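Studio Art Foundations, Handout 4: Finding Your Own Marks

Welcome back, everyone! Last time we talked about artist statements, and I promised we'd get to color and feeling — so let's take our time with it. Gregor Purves likes to say a blue is only as loud as its neighbor (I've borrowed that for years).
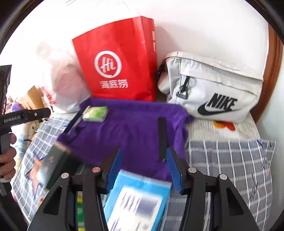 Blue package with a white label.

For your sketchbook, fill 10 pages with one color and whatever you happen to be feeling. Please don't tidy them up! Isla Gunn's students did this in December, and the messy pages were the ones we kept going back to.
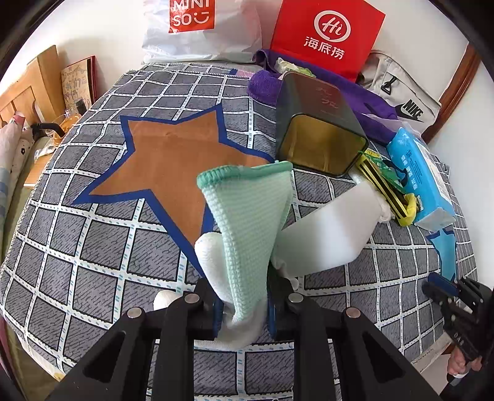 For Next Week

Read the Rutherford essay and bring one page you'd be happy to talk about.

Questions? Write to Sheena Tosh, Trastach Art Studio | Back to top
This site uses cookies. Accept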